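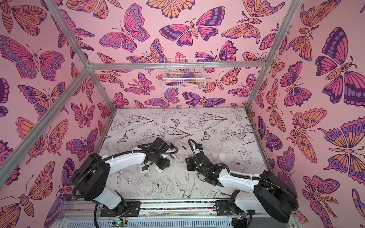 Skellow grip fault

The Skellow grip fault is a fault in the control of robot grippers in which the limit on closing force goes back to a factory value after a short loss of power, while the operator's screen continues to show the lower value that was set by hand. It is named after Skellow, the two-arm cell for taking apart small battery-powered devices in which it was first described. The cell was operated by the recycling firm Platham at its test site in Herville.

The fault became known in December, when a cylindrical battery was crushed between the fingers of the right arm and released gas inside the enclosure. No person was injured. In the work that followed, the same fault was found to have been present in the cell from its first weeks, and several damages to plastic parts which had been blamed on bad positioning were explained by it again.

Contents
1 Background
2 The December event
3 Cause
4 Related damage to plastic parts
5 Changes
6 Later use of the term
7 See also

Background

Skellow was built to study whether small consumer devices can be opened and emptied by two robot arms working on one table. The arms are mounted on a common linear rail at the front of an enclosure and reach toward each other over the work surface. In the usual task, one arm holds the case of a device and the other removes the cover, then the battery, then the circuit board. Each gripper has two fingers and is closed by an electric motor. The closing force is not measured at the fingers. It is calculated from the motor current, and the controller stops the motor when the current arrives at a limit.

For cases and covers the limit was not critical. For batteries it was, because a cylindrical battery can be damaged on the inside by a force that leaves only a small mark on the outside. The project engineer, Leonidas Karras, had therefore fixed a current limit of 210 milliamperes for all steps in which a battery was touched. The factory value of the controller, which was supplied by the firm Yáñez, was 416 milliamperes.

The limit was entered once at the start of each working day. It was held in the temporary memory of the gripper controller, and a copy was held in the program that drew the operator's screen. The documents of the cell do not show that anyone had chosen this arrangement. It came from an older program for sorting empty housings, where batteries did not appear.

The December event

On the day of the event the cell was started in the morning and the limit was entered in the normal way. At 2:40 in the afternoon the right arm was making a wide turn of the wrist to pick up a battery that had rolled against the side of a case. During this turn the gripper lost its supply for less than half a second. The arm itself has a separate supply and did not stop. The gripper controller restarted, reported that it was ready, and the program continued with the next step.

The fingers then closed on the battery with the factory limit. The operator, Ruairí Doherty, heard a click and saw that the battery was turned crosswise in the gripper. He pressed the stop button. As the stop button removed power from the arms but left the fingers mechanically locked, the battery stayed under pressure. After a short time it began to hiss and to give off a sharp-smelling vapor.

Doherty left the room, closed the door and switched on the extraction fan from the corridor. The battery did not catch fire. It was taken out the next morning by opening the fingers with a hand key, and was put in a metal box with dry sand.

The internal report gives two remarks on the handling of the event. The first is that the operator acted correctly with the information he had, as the screen was showing 210 the entire time. The second is that the stop button, in this one case, made the situation worse - a program command to open the fingers would have been possible for several seconds before the button was pressed, and was not possible after.

Cause

The loss of supply was traced to a connector at the wrist. The cable to the gripper runs in a corrugated sleeve along the links of the arm, with a loop at the wrist to allow for turning. When the wrist turned far in one direction and the arm was stretched at the same time, the loop became too short and pulled on the connector. The contact opened for a moment and closed again. On the left arm the loop was longer, and the same movement did not produce a loss of supply in any test.

The connector was the trigger, but the report places the main cause in the software. Three points are named:

The controller took the factory value after each restart and gave no message that it had done so.
The screen showed the value that was last sent by the operator, not the value that was in use.
The main program accepted the word "ready" from the controller as sufficient for continuing.

Karras repeated the wrist movement 243 times with a wooden dowel in place of the battery. The supply was lost in nine of these movements. In all nine, the gripper closed with the factory limit at the next command, and in all nine the screen was wrong.

Related damage to plastic parts

Before December, the records of the cell included a number of small plastic covers with cracked edges or pressed corners. These were written down as positioning errors. The explanation was believed at the time, as thin white parts on a light surface with a printed line pattern are not easy for a camera to separate from the background, and the fingers sometimes came down a few millimeters beside the intended place.
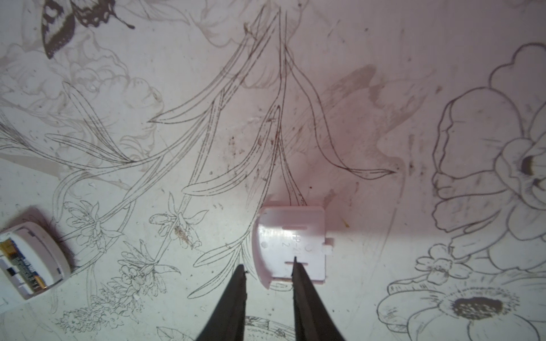 View from a wrist camera in the Skellow cell, with one finger of the gripper touching the edge of a plastic part. At left, an open case with its circuit board.

After the event, the records of the motor current were read again. They had been stored for each closing of the gripper but were used only for counting wear. For most of the cracked covers the current had passed 300 milliamperes, a value that cannot be reached when the lower limit is active. Positioning errors remained as the explanation for the others. In some cases both were present: a finger touched the part at its edge instead of its side, and then pushed with too much force.

It was also found that the fault tended to stay until the end of the day. Once the limit was lost there was no step in the program that set it again, so that one loss of supply in the morning could affect all grips in the afternoon. This was the reason why the damages appeared in groups, a fact which had been noted in the log but was first thought to depend on the type of device.

Changes

The cell was out of use for five weeks. The loop of cable on the right arm was made longer and the connector was replaced with a type that locks. Further changes were made in the program:

The force limit is sent again before each closing of the gripper.
The controller is asked for its value after this, and the screen shows the answer.
A restart of the gripper controller stops both arms and requires a confirmation by the operator.
The stop procedure for battery steps has a separate button that opens the fingers before power is removed.

The last change was discussed for the longest time. Opening the fingers during a stop means that a held object can fall, and for heavy parts this is usually not wanted. It was accepted for Skellow because the objects are light and the distance to the table is small. The button is active only in steps where a battery is held.

Yáñez later delivered a version of the controller software in which the limit can be written to permanent memory. Platham installed it on both arms but kept the sending of the limit before each grip.

Later use of the term

Within Platham the expression "Skellow fault" came to be used in a wider sense, for any case in which a screen shows a value that was ordered and not the value that is in use. In this sense it has been applied to a conveyor speed and to the temperature setting of an oven, neither of which has a connection with grippers. Karras has objected to the wider use in a note to the maintenance manual - he prefers to keep the name for faults in which a safety limit is lost by a restart.

See also

Emergency stop
Force control
Lithium battery venting
Cable management in robot arms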